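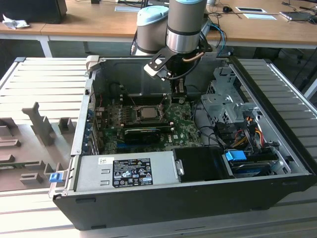
La torre tumbada y sin tapa lateral, con el procesador a la vista y sin disipador.

Cómo cambiar el procesador de una torre Dell con calma

¡Me encantan estas torres de oficina! Se abren rápido, tienen sitio para meter las manos y se prestan muchísimo a aprender. La mía llegó de Covach, una gestoría que renovaba equipos, y mi amiga Brynhildur Kvaran me pasó un procesador algo más rápido, compatible con la misma placa (comprobadlo siempre en la lista del fabricante, por favor, que el zócalo encaje no garantiza que arranque).

Qué hace falta

Un destornillador de estrella
Alcohol isopropílico y un paño que no suelte pelusa
Pasta térmica
Una cajita para los tornillos
Unos 40 minutos sin prisas

Antes de tocar nada

Apaga el equipo, desenchufa el cable y mantén pulsado el botón de encendido unos segundos. Tumba la torre sobre una mesa firme, con la tapa lateral hacia arriba, y quítala. Toca una parte metálica sin pintar de la caja para descargarte. Yo repito el gesto cada vez que me levanto a por algo.

Afloja los tornillos del disipador en cruz, un par de vueltas cada uno. Si no se despega, gíralo un poquito a izquierda y derecha, sin tirar en seco. Después limpia la pasta vieja con el paño y el alcohol hasta que el metal quede despejado.

Sacar el procesador viejo

Presiona la palanca del zócalo hacia abajo, sepárala hacia fuera y acompáñala hasta arriba. Levanta el marco metálico. Ahora viene lo bonito: coge el procesador por los cantos y súbelo en vertical. 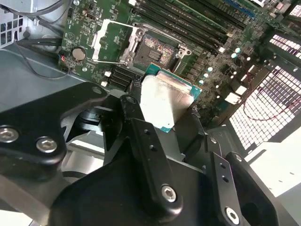 Los pines del zócalo son finísimos y no perdonan —una vez me cargué una placa por dejar caer un tornillo dentro—, así que nada de dedos, nada de soplar y nada de herramientas por encima mientras esté abierto. Guarda el procesador que has quitado en una caja antiestática.

Colocar el nuevo

Busca las muescas de los bordes y el triangulito de la esquina, y oriéntalos con las marcas del zócalo antes de bajar nada. 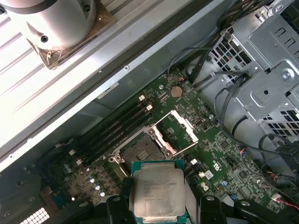
Procesador sobre el zócalo vacío, con el marco metálico abierto.

Déjalo caer por su propio peso desde muy poca altura, sin empujar. Si baila o queda cojo, levántalo y vuelve a empezar. Cuando asiente plano, baja el marco y cierra la palanca. Hace algo de fuerza al final, y es normal (¡la primera vez asusta!).

Pon una gota de pasta en el centro, del tamaño de un guisante pequeño, monta el disipador y aprieta en cruz. Conecta otra vez su ventilador.

Repaso antes de cerrar

Con una linterna, mira por los rincones de la caja: los tornillos perdidos adoran esconderse junto a los conectores traseros. Revisa también que la memoria esté bien encajada si la sacaste para trabajar.

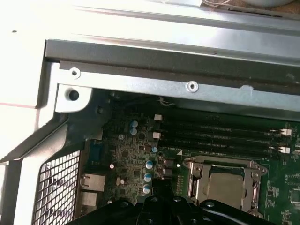 Interior de la caja desde arriba, con la rejilla y los conectores junto a la placa.

Enchufa, enciende y entra en la BIOS para ver si reconoce el modelo nuevo. Vigila la temperatura durante los primeros minutos y, si sube muy deprisa, apaga y revisa el disipador. Cuando todo esté estable, vuelve a apagar, desenchufa y coloca la tapa.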